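The Night Calibration

1. Vumar

The cell at Vumar had one arm, one bench and a door that stuck. I had looked after it for six winters by then. The arm was a Martens, an old one, bought second-hand by the company before I joined, and it had been repainted so many times that the screws at the elbow had filled in. You had to pick the paint out with a scriber before you could get a key to them.

The call came a little after nine in the evening. The night shift said the gripper was closing off centre. It would pick things up, but it pushed them sideways first, and the force log showed one finger working a good deal harder than the other. They had stopped the cell at cycle 57 and gone for their break.

I drove out. It was July and still light over the reservoir. I had a flask, a torque driver and a box of finger pads that I hoped I would not need, as they were the last of the old kind and Zanarmont had stopped making them.

The arm was parked with its wrist down. I locked it off, hung my tag on the switch and put my hand round the fingers. The left one had play in it. You could feel it more than see it, a small click at the end of the travel. I took the cover off and found the clamp screw had backed out by most of a turn. Somebody had put it in dry. It might have been me. I looked in the book and the last entry for that screw was in my writing.

I cleaned the thread, put a drop of locking compound on it and did it up properly. Then I greased the slide and wrote all of it down, including the part about the dry thread.

2. The kitchen

You can't test a grip straight away on a real cell, or you can, but Histum didn't allow it. Histum was the program we used for set-up. It kept a copy of the arm in a made-up kitchen with a marble worktop, and you ran your new finger offsets in there before you sent them to the real one. I never found out why it was a kitchen. We handled pump housings.

I sat on the step by the cabinet with the laptop on my knees and typed in the new numbers. The opening had gone from 51 to 52 on the gauge, so I changed the one figure that needed it and left the rest alone. Then I opened the view from the wrist and loaded the coffee jar.
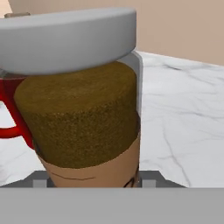 3. The offset

I held it there for a while and looked at the two pads, one on either side of the base. I had known that jar for years. The label had never had a word on it that I could read, and I had never seen anyone drink out of the red mug.

The left finger was taking slightly more than the right, so I moved the centre over by the smallest step Histum would accept and ran it again. After 26 runs the two lines on the graph lay on top of each other. I saved the file under a new name and kept the old one, which is a habit I got from the woman who trained me.

It was dark outside by the time I took my tag off. I sent the file across, stood behind the line and ran the arm at a tenth of its speed with nothing in its fingers. They met in the middle with no click. I gave it a pump housing. It picked it up straight and set it down straight – a bit slowly, but that was the setting.

The shift came back smelling of chips. They asked if it was mended and I said to check the screw again after 1,000 cycles. One of them wrote that on the back of his hand. I pointed at the book, and he wrote it there as well.

Then I poured what was left in the flask and drank it by the door, watching the arm come up to speed.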